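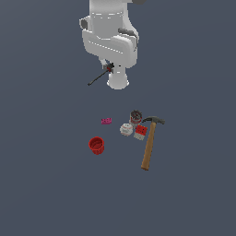 Vaughn Benavides would start with the camera and leave the fingers for later. His view is that most bad grasps in simulation come from a poor view of the object, and that changing fingers before you have checked the view wastes a week. Keep that in mind for Part B, where you will be asked to agree or disagree.

Handout 5: Comparing grippers and camera views in simulation
By Chidubem Haruna
August

Print this page | E-mail this page

Part A. The setup

The arm and the objects stay the same for every run. You change two things only: the gripper model (Navholm or Zivholm) and the camera view. Each pairing gets 1000 simulated grasp attempts, so both grippers under both views makes 4000 in all. Save the random seed with your results. Reports without a seed will be handed back.

The wrist view shows the fingers and whatever lies between them. It is good for checking finger clearance in a crowded group – a hammer handle with a screwdriver across it is a hard case for both models. 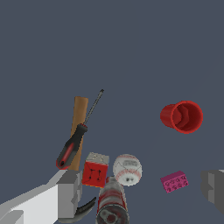

Fig. 2. View between the gripper fingers, with the hammer and screwdriver crossed.

Part B. What to record

For each attempt, write down the target object, the approach angle, and the result (held, slipped or missed). A grasp counts as held if the object is still in the fingers at the end of the lift. Do not count a run that stops on a joint limit. List it on its own line.

The overhead view takes in more of the arm, but the wrist housing can hide part of the workspace. Note any attempt where you could not see the contact point.

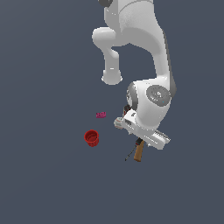

Fig. 3. Overhead view, gripper close to a wooden-handled tool.

Questions about the controller go to Clyde Haddad, Thursday lab. Bring your log file. Part B is two pages at most, plus your table.

We use cookies to remember your settings. By staying on this site you accept their use. OK | Read more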